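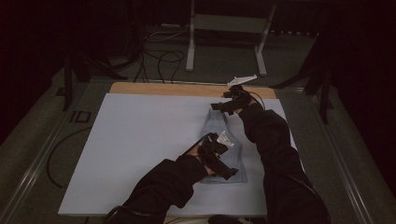
グロナドホルム事業所 包装工程自動化推進班

自動化支援事業 進捗報告(4月期)
報告日:30/05/2024
読了時間:3分
提出先:ドレンドモント 設備投資管理室 デニス・アクロイド殿
作成:イモージェン・エントウィッスル

1. 期間中の作業範囲

4月期は、袋物の取り扱い動作の収録、収録データの選別、および包装ライン要員の配置見直し案の作成を実施した。対象動作は、台上に置いた樹脂袋の口側を取る、平らに伸ばす、向きを変える、の各動作である。箱物の積み付けは前期で収録を終えており、本期の対象に含めていない。

収録は両手に手持ち型グリッパを装着した作業者が行う。各グリッパの上部には白色の位置計測用マーカーを取り付けてある。作業台には淡色の板を敷き、半透明の淡青色の袋を置いて動作を行う。袋は柔らかく、しわの入り方が毎回異なるため、把持位置の教示を座標で与える従来方式では対応できない。作業者の動作をそのまま教師データとする方式を採用した理由はこの点にある。

2. 収録実績

有効と判定した収録は451件である。判定はレイシー・タンストールが担当し、次の基準で除外を行った。

・マーカーの追跡が途中で途切れたもの
・開始時に袋が板の外に出ているもの
・グリッパの開閉記録と位置記録の時刻がずれているもの

除外の主因は追跡の途切れで、左右の手が交差する動作に集中している。交差を避ける手順に改めた後は減少したが、伸ばし動作では手首を内側に返す癖のある作業者があり、再収録となる例が残る。時刻ずれについては記録装置側の設定変更で解消済み。

3. 要員への影響

包装ラインから収録作業に従事した者は3名である。いずれも通常勤務の時間内で実施し、抜けた時間帯は後工程から補充した。補充の結果、後工程の検査待ちが増えた日があり、リース・スタニフォースから配分の再検討を求められている。5月以降は収録を午前に限定し、出荷が集中する午後は通常配置に戻した。

従事者からの聞き取り結果は以下のとおり。

・グリッパ装着時は指先の感覚が得られず、薄い袋では二枚重ねに気付きにくい。
・腕を前に出した姿勢が続くため、肩の疲労は通常作業より大きい。
・右側のケーブルが袖に触れることがあり、動作が小さくなりがちである。
・収録に習熟しても賃金区分に反映されない点について、説明を求める意見があった。

肩の疲労については、連続収録の間に休止を入れ、作業台の高さを下げることで対応した。ケーブルの取り回しは未対応であり、次期の改修項目とする。賃金区分の件は当班の権限外につき、人事側に回付した。回答は未着である。

配置見直し案では、自動化後の包装ライン1直あたりの手作業による袋取り要員を2名減とし、同数を装置の監視および異常時の復旧に充てる。総数の削減は案に含まない。ただし監視業務は従来の袋取りと比べて立ち位置の固定時間が長く、復旧手順の教育も必要となる。教育期間を約2週間と見積もったが、夜勤者については日程の確保ができておらず、見積りの根拠も日勤者の試行に限られる。

4. 未達事項

実機での試行は当初4月中の開始を予定していたが、着手していない。プロンダダム工場から移設する搬送部の据付が遅れたことによる。据付は完了し、現在は安全柵の確認待ちである。

モウラ社製の袋材への切り替えに伴い、表面の滑りが変わる見込みである。現行袋材で収録したデータがどの程度流用できるかは未確認で、シーラ・ホルロイドが試験片による比較を進めている。流用できない場合、追加収録の費用は予備費の範囲を超える可能性がある。超過が見込まれる時点で、別途協議を申し入れる。

5. 次期の予定

(1)安全柵の確認完了後、現行袋材による実機試行を開始する。
(2)ケーブルの取り回しを改修し、右手側の可動範囲を再測定する。
(3)新袋材の比較結果を受け、追加収録の要否を判断する。
(4)夜勤者を対象とした復旧手順教育の日程案を作成する。
(5)収録従事者の交代制について、後工程の責任者と合意する。

支出は承認済みの費目内に収まっている。費目間の流用申請はない。収録用備品の内訳は別紙に記載した。

サイト内検索 キーワードを入力 検索

お問い合わせ:包装工程自動化推進班 © ドレンドモント ページの先頭へ戻る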